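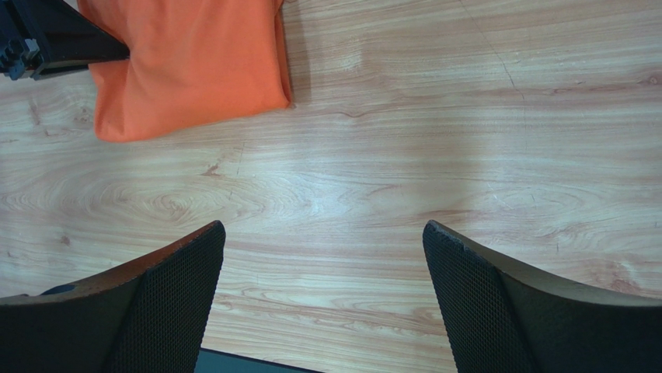
Automatisierung | Beschaffung

Pudura stellt Geld für zweiarmigen Faltplatz bereit

Der Mietwäsche-Betrieb Pudura steigt in die Robotik ein, und zwar mit einem Vorhaben, an dem sich viele die Zähne ausgebissen haben: weiche Ware. Im Oktober soll der erste Arbeitsplatz mit zwei Roboterarmen bestellt werden, das Budget dafür ist freigegeben. Greifen, ausbreiten, falten, ablegen – was an der Sortierstraße bislang ausschließlich von Hand geschieht, wollen die Techniker Schritt für Schritt an die Maschine übergeben. Zum Auftakt geht es um einfarbige Tücher ohne Aufdruck, etwa in Orange, auf einem hellen Holztisch.

Projektleiterin Etenesh Chala freut sich sichtlich darauf. »Ein Tuch liegt nie zweimal gleich, und genau deshalb macht das solchen Spaß«, sagt sie. »Vor ein paar Jahren hätte ich für so einen Antrag nicht einmal einen Termin bekommen!« Diesmal bekam sie ihn, und am Ende der Sitzung stand eine Zusage, die größer ausfiel als beantragt. Neben den beiden Armen sind jetzt auch ein Satz Ersatzfinger für die Greifer, zwei Handgelenkkameras und ein Schulungspaket eingeplant.

Gerade die Finger waren in der Planung ein Thema für sich. Glatte Flächen rutschen auf Jersey, grobe Riffelungen ziehen Fäden, und eine gute Spitze muss eine Stofflage fassen können, ohne die Tischplatte zu zerkratzen. Chala hat deshalb durchgesetzt, dass Greiffinger und Beläge im Haushalt als Verbrauchsmaterial laufen und nicht als Investition. Das klingt nach Buchhaltung, erspart der Werkstatt aber jedes Mal einen neuen Antrag, wenn eine Spitze abgenutzt ist. Für das erste Jahr sind 30 Fingerpaare vorgesehen.

Drei Anbieter hatten sich beworben. Zedidus und Istura kamen in die engere Wahl, beide mit zweiarmigen Anlagen, beide mit offener Schnittstelle. Den Ausschlag soll ein Probebetrieb geben, für den 200 Griffe je Anlage angesetzt sind, mit frischen wie mit oft gewaschenen Tüchern. Gewertet wird, ob der Stoff im Griff bleibt, ob nur eine Lage gefasst wurde und wie lange die Übergabe von einem Arm zum anderen dauert. Das Ingenieurbüro Hsu führt Protokoll und legt die Auswertung offen, auch für den unterlegenen Anbieter. 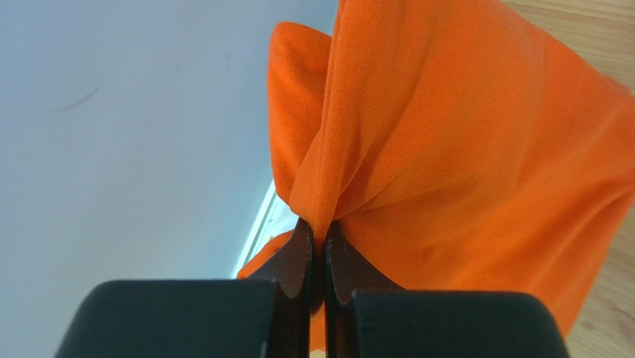
Bei der Kostenrechnung hat sich Pudura Zeit genommen. Kwame Addo aus dem Einkauf hat eine Liste mit 122 Positionen zusammengetragen, von der Bodenverankerung über die Schutzeinhausung bis zu den Kabelkanälen. »Der Arm selbst steht ganz oben, und dann kommt noch sehr, sehr viel Papier«, sagt Addo und lacht. Besonders stolz ist er auf den Posten Beleuchtung. Helle Tischplatten spiegeln, und eine Kamera, die dicht über dem Stoff sitzt, bekommt den Glanzfleck mitten ins Bild. Matte Abdeckungen und diffuse Leuchten sind nun von Beginn an eingerechnet, was im ersten Entwurf noch gefehlt hatte.

Geplant wird über 5 Jahre. In dieser Zeit soll der Platz zweimal umgerüstet werden, zunächst auf größere Formate wie Tischdecken, später auf Arbeitskleidung mit Knöpfen und Reißverschlüssen. Für beide Umbauten sind Rücklagen gebildet, ebenso für Software-Updates und für eine zusätzliche Kraft in der Instandhaltung. Die Stelle wird intern ausgeschrieben, und laut Addo liegen schon Anfragen aus der Mangelabteilung vor, obwohl der Aushang noch gar nicht hängt.

Überhaupt ist die Neugier in der Halle groß. Chala hat die Frühschicht gebeten, ihre eigenen Kniffe aufzuschreiben: wo man ein Tuch zuerst anfasst, wie man eine umgeschlagene Ecke findet, wann man lieber schüttelt als streicht. Daraus ist ein kleines Heft entstanden, das beide Anbieter vor dem Probebetrieb bekommen. Eine Kollegin zeichnete gleich acht verschiedene Arten, ein zerknülltes Tuch aufzunehmen – die Zeichnungen hängen inzwischen im Pausenraum und werden eifrig ergänzt.

Offen ist noch die Frage, ob der Arbeitsplatz gekauft oder in den ersten Monaten gemietet wird. Die Miete käme übers Jahr gerechnet teurer, würde aber einen Wechsel des Greifersystems ohne Restwertverlust erlauben. Addo neigt zum Kauf, Chala zur Miete mit Übernahmeoption. Beide Rechnungen liegen der Geschäftsführung vor, eine Entscheidung wird zusammen mit dem Ergebnis des Probebetriebs erwartet. Der Standort steht dagegen fest: Der Faltplatz kommt an die Stirnseite der Sortierhalle, gleich neben das Tor, wo Strom und Druckluft bereits liegen. Wer mag, kann beim Aufbau zuschauen, die Termine werden am Halleneingang ausgehängt.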